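**Nota de prensa · Vukmont**
Para difusión inmediata

# Paramos las pinzas de Arnuder hasta que todas lleven la corrección

Getthorpe. Escribo yo esta nota porque soy quien lleva la comunicación en Vukmont y también quien estaba en la sala cuando pasó, así que me ha tocado doblemente. Vamos al grano: hemos encontrado un fallo de seguridad en Arnuder, nuestro robot de dos brazos para manipular ropa, y hemos pedido a todos nuestros clientes que dejen de usarlo con personas cerca de la mesa hasta que instalen la nueva versión. No hay heridos. Hubo un susto, un dedo enrojecido (el mío, por cierto) y una semana bastante larga.

El fallo, contado como se lo conté a mi madre: cuando alguien pulsa la parada de emergencia con la pinza a medio cerrar, el robot se queda quieto, como debe. Luego se suelta la seta y el robot tendría que seguir quieto hasta recibir una orden nueva. Pues no siempre. En ciertas condiciones la pinza recuperaba la última orden que tenía guardada y terminaba de cerrarse ella sola, sin aviso y sin que nadie hubiera tocado el botón de reanudar. El brazo no se mueve, solo los dedos, pero si tienes la mano metida ahí para sacar una camiseta arrugada te da exactamente igual qué parte es la que se mueve.

Y claro, la mano se mete. Es lo primero que hace cualquiera cuando la tela se engancha! Nuestro manual decía que se esperase a la luz de estado y se apartase la prenda con el robot en reposo, y yo hice justo eso. La luz estaba bien, el robot se daba por parado y los dedos se cerraron igual.

La fuerza estaba en el ajuste bajo, el de tejidos finos, y por eso esto es una nota de prensa y no algo peor. Con el ajuste de toalla mojada no quiero ni pensarlo.

## A quién afecta

Tenemos 119 equipos entregados. De ellos, 74 llevan el controlador de pinza con la versión afectada; los demás salieron con la anterior, que no guarda la orden de esa manera. Los 74 están repartidos entre 26 clientes, sobre todo lavanderías industriales, algún taller de arreglos y varios laboratorios. Los hemos llamado a todos. Si alguien tiene un Arnuder y no ha hablado con nosotros, lo más probable es que el suyo sea de los otros, pero que llame igualmente, de verdad, preferimos una llamada de más.

El módulo de control de las pinzas lo desarrollamos junto con Şimşekoğlu, que nos suministra la electrónica. Me preguntaron ayer si la culpa es suya. Pues mire, no voy a jugar a eso: la función de guardar la última orden la pedimos nosotros en junio, para que el robot no perdiese la prenda cuando había un microcorte de corriente. Era una buena idea para los microcortes. Lo que hicimos mal fue no separar un corte de corriente de una parada de emergencia, y las pruebas que escribimos tampoco los separaban.

## Qué hemos estado haciendo

Desde entonces la mesa gris de Getthorpe no descansa. Hemos vuelto a la tarea en la que saltó el problema, que es recoger y extender ropa deportiva, y la repetimos parando el robot en todos los momentos incómodos que se nos ocurren: con los dedos abiertos encima de la tela, rozándola, con un pliegue ya dentro, a mitad de levantarla. Usamos ropa roja brillante porque arruga fatal y se escurre, y es con esa clase de tejido con la que la gente acaba ayudando al robot con la mano.
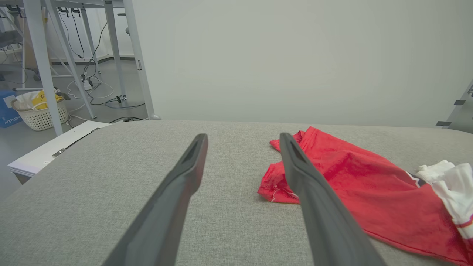

Al principio no conseguíamos reproducirlo, y eso fue lo más desesperante. Parabas, soltabas, esperabas, nada. Parabas, soltabas, nada. Hasta que una compañera se dio cuenta de que siempre parábamos con tranquilidad, esperando a que el brazo terminase su gesto, y que yo aquel día le había dado un manotazo al botón en pleno cierre. Empezamos a pulsar con peores modales y apareció enseguida - dos veces antes de comer.

Llevamos 523 ciclos de parada registrados. En la versión vieja el cierre inesperado sale cuando la parada llega en el instante en que el controlador acaba de recibir la orden de cerrar y todavía no ha confirmado la posición. Es una ventana muy corta, y eso explica que se nos escapara en fábrica. No lo disculpa. Una parada de emergencia tiene que funcionar también en las ventanas cortas, que para eso está.

La corrección es poco vistosa. Al pulsar la parada se borra cualquier orden pendiente de las dos pinzas, y al soltarla el robot se queda esperando una confirmación manual. Además, la luz de estado ya no pasa a reposo mientras haya algo guardado en memoria. Esto último es lo que a mí me parece más importante, porque yo me fié de esa luz.

También hemos cambiado el manual. Donde decía que se podía retirar la prenda con el equipo en reposo, ahora dice que se corte la alimentación de las pinzas. Es más lento, ya lo sé, y ya nos han protestado dos lavanderías. Lo entiendo perfectamente y la respuesta sigue siendo la misma. 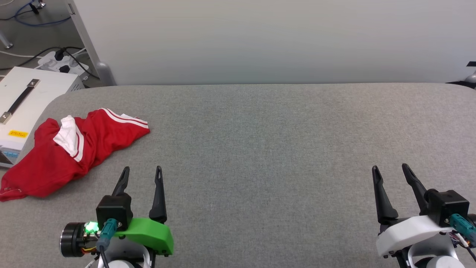
*Última modificación de esta página: 23 nov 2020*

## Qué tiene que hacer quien tenga un equipo afectado

- No trabajar con las manos dentro del alcance de las pinzas, aunque el robot parezca parado.
- Si se engancha una prenda, pulsar la parada, cortar la alimentación de las pinzas y sacarla después. La seta no se suelta hasta que la mano esté fuera.
- Instalar la versión nueva siguiendo el correo que hemos mandado. Hay que actualizar los dos brazos. Con uno solo no vale, y el robot no avisa de que el otro se ha quedado atrás (lo estamos arreglando también).
- Hacer la prueba de parada que viene al final del correo y devolvernos la hoja firmada.

Quien no se vea capaz de actualizarlo por su cuenta que nos lo diga y vamos nosotros, sin coste. No hace falta mandar el equipo a Getthorpe, y les pido por favor que no lo hagan, que ya nos ha llegado uno sin embalar y no tenemos dónde ponerlo.

## Preguntas que ya me han hecho

**¿Retiran Arnuder del mercado?** No. Hemos parado las entregas nuevas hasta que todos los equipos afectados estén actualizados y tengamos sus hojas. Las que estaban previstas para este mes se retrasan, y a esos clientes también los hemos llamado.

**¿Ha habido más casos?** Uno que sepamos, en un taller que nos escribió después de nuestra llamada para contar que la pinza se les había cerrado sobre la manga de una chaqueta. Lo habían achacado a un despiste del operario. No era un despiste, y se lo hemos dicho por escrito para que conste.

**¿Y los robots que no llevan esa versión?** Los hemos sometido a la misma prueba y no hacen el cierre. Aun así recibirán el cambio de la luz de estado y el manual nuevo, me parece absurdo tener dos manuales distintos para el mismo gesto.

**¿Publicarán los datos?** Sí. El registro de las pruebas, con los momentos exactos de cada parada, estará disponible para cualquier cliente que lo pida, y para la prensa técnica también si le interesa. Aviso de que es una hoja de cálculo feísima.

**¿Cómo está el dedo?** Bien, gracias! Pregunta todo el mundo. Tecleo con él.

## Sobre Vukmont

En Vukmont diseñamos y montamos robots para trabajar con ropa y otros materiales blandos. Tenemos el taller y la sala de pruebas en Getthorpe, y Arnuder es nuestro producto principal. Quien quiera venir a ver la prueba de parada puede pedir cita con el departamento de comunicación, es decir, conmigo. Para incidencias con un equipo en marcha, mejor directamente al teléfono de soporte que figura en la placa del robot, que contestan antes que yo.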